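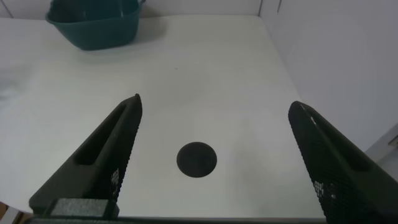 Diario de la sala de material
Julio de 2018
Por Halina Szewczyk

Se deja constancia en este cuaderno de los trabajos de ordenación efectuados durante la jornada en la sala de material de Clakow. La apertura se realizó conforme al horario de verano y se procedió en primer lugar a despejar la mesa blanca, que en las semanas anteriores había servido de depósito para toda clase de piezas sin clasificar.

Quedaron pendientes de asignación los discos negros, redondos y planos, de los que no consta referencia en el inventario general. El albarán de Tivby menciona tapas y bases en una misma línea, sin distinguir unas de otras, y la descripción resulta insuficiente para darles entrada. Se ha remitido consulta por escrito a la señora Chaturvedi, con ruego de respuesta antes del cierre del mes.

Entretanto, se acuerda utilizar el recipiente de plástico verde azulado oscuro para las piezas redondas. Su boca ensanchada permite vaciarlo sin dificultad y sus dimensiones son adecuadas para el estante inferior. Los otros 2 recipientes disponibles se reservan para tornillería y para etiquetas, respectivamente.

Por la tarde se revisaron las existencias de bolsas. El pedido a Komitix comprendía 2.000 unidades, entregadas en paquetes cerrados; 3 de ellos presentaban el precinto abierto y se apartaron para su comprobación. No procede reclamación mientras no concluya el recuento.

La superficie de la mesa se limpió al término de la sesión. Se recuerda que no debe emplearse producto abrasivo, por cuanto el acabado claro acusa cualquier roce y la luz de la sala lo hace más visible.

Asuntos para la próxima jornada: rotular los recipientes, trasladar las cajas del pasillo, solicitar 30 fundas para las fichas y reponer el papel del libro de entradas, del que restan muy pocas hojas. La llave del armario queda en el cajón superior.

© Clakow. Sala de material. Contacto: secretaría del centro | Volver arriba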